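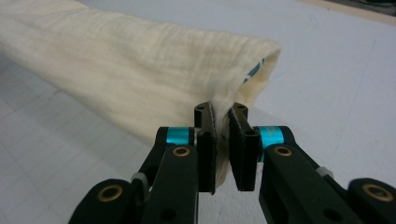

Cream cloth, folded or rolled, with a bit of blue showing near the open end.

Ask anyone who grew up on tank water and they'll tell you how many rinses a load gets. One. Maybe. My mother did the whites first, then the colours in the same water, then the work socks, and what was left went on the lemon tree.

Town water made us lazy. I moved in June, 22 years old, first flat with a proper tap, and ran three rinses on a single tea towel because I could.

Now the bills. Ours was 113 dollars last quarter and that's before the dry spell. So back to the old ways, sort of. Soak overnight in the tub. Half the powder, less if it's soft water. Skip the fabric softener on anything meant to dry a dish, it coats the fibres and you end up pushing water round the plate.

Virnora, the little shop on the hill, sells a soap flake in 400 and 500 gram bags. Buy the smaller one, it goes lumpy in the humidity. I've recieved no discount for saying so, sadly.
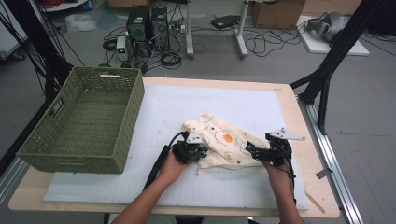 Fergal Ó Briain reckons I've got the soaking wrong. Overnight is too long, he says, an hour in cool water does it, and anything left till morning smells like a creek. He uses washing soda and no flakes at all. Tried it his way twice. Smell was better, tea stains weren't. Still on the fence, and the lemon tree hasnt voted.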